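3.2 How we gathered the demonstrations

I'll be upfront that this is the part of the Clistus project I enjoyed most, so it runs a little long. For the folding task we wanted 430 demonstrations of a person handling soft cloth with a pair of hand-held grippers, and we wanted them done in a bedroom and not at a lab bench. A bench is flat and stiff and very forgiving. A mattress gives under the cloth, the sheet slides along with it, and all of that ends up in the data (good!). 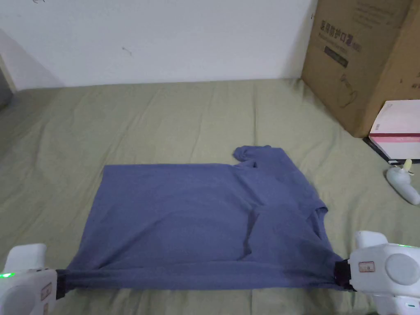 Our labels start with the grasp. For every demonstration we mark the moment both jaws are closed on the cloth, and we call that the "double hold." It sounds easy to mark, and for towels it mostly is. Shirts are messier. With both ends of the hem clamped, the fabric between the jaws pulls into a tight twisted band while a sleeve can still be bunched up at the far end, so a hold can be perfectly firm and the shirt nowhere near flat. Early on I was labeling things like this as "spread," and the model picked up my bad habit right away. We now keep two separate tags, one for the hold and one for how flat the cloth is, and I relabeled 164 of the early demonstrations by hand to match. It took forever, but I'd do it again.

Each demonstration is stored with a view from head height and a view from the gripper. The head view is great for the overall shape of the cloth and pretty useless for deciding whether a pinch has caught one layer or two. The gripper view is the other way around: wonderfully close to the fingertips, with a heavy bend toward the edges that makes a mattress look like a hill. We feed both to the policy without straightening anything out.
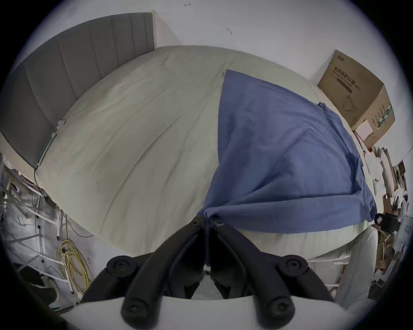
Pawlak read a draft of this section and objected that a pinch in the middle of a fold teaches the model very little by itself, and that we ought to throw out any clip without a clean corner grasp. Holler's comment in the margin was shorter: keep them, but tag them.

We went with the second suggestion. Mid-fold pinches are what people do all the time when they're hunting for an edge, and I didn't want a dataset where everyone finds the corner on the first try. So the search stays in, with its own tag, and it can be turned off at training time. (Appendix B has the comparison with it off.)

The starting state matters just as much. We asked operators to begin from a crumpled cloth whenever they could, and to crumple it differently each time, which is harder than you'd think! Hands fall into habits.
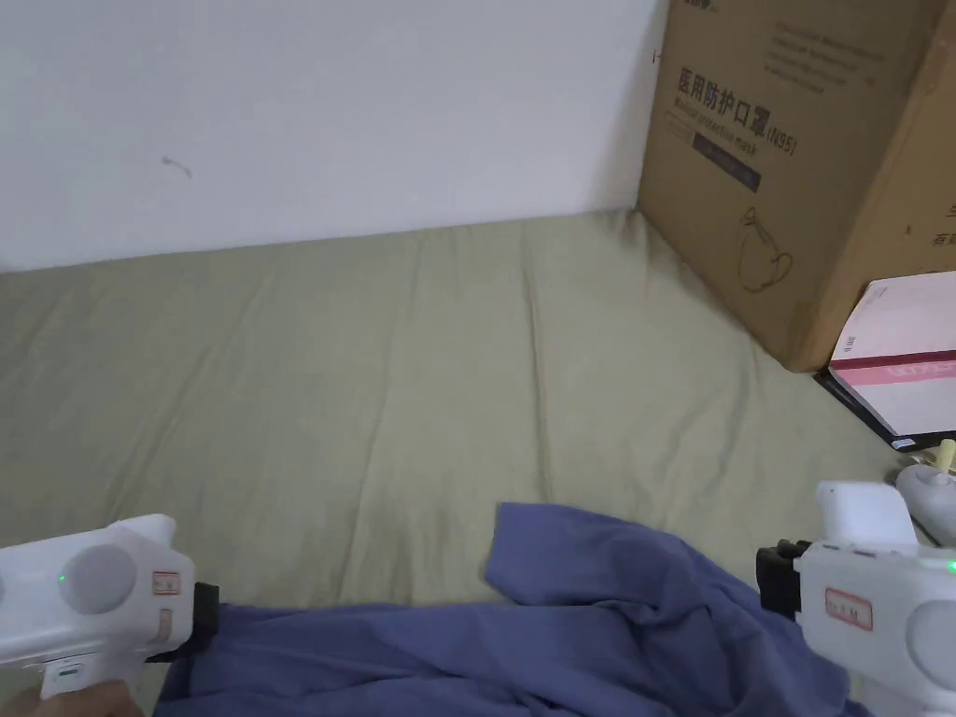 To break those habits we gave each operator a card with 8 starting states on it, things like "one corner up" or "rolled toward you," and had them work through the card in shuffled order. The variety got a lot better after that, and people told us it was less boring too. We cut the recordings into 3314 short segments, each covering a single action such as reach, pinch, lift or lay down. All the segments were checked a second time in September by someone other than the first labeler, and where the two labels disagreed we kept both.

The lift turned out to be the segment we trust most. With the two jaws apart and the top edge stretched between them, the head view gives a clear line to learn from, even when everything below that line is a jumble.

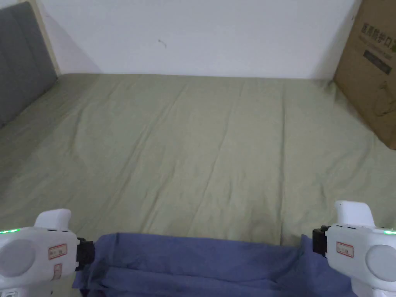

Figure 3. A two-handed hold seen from head height, with the upper edge of the cloth taut between the jaws and the lower part in loose folds.

We did not ask operators to slow down for the lift or to center the cloth in view. The Grakport set, which we used for pretraining, is much tidier in that respect, and I suspect that is part of why a model trained only on it struggles with anything doubled over. Section 4 goes into this properly.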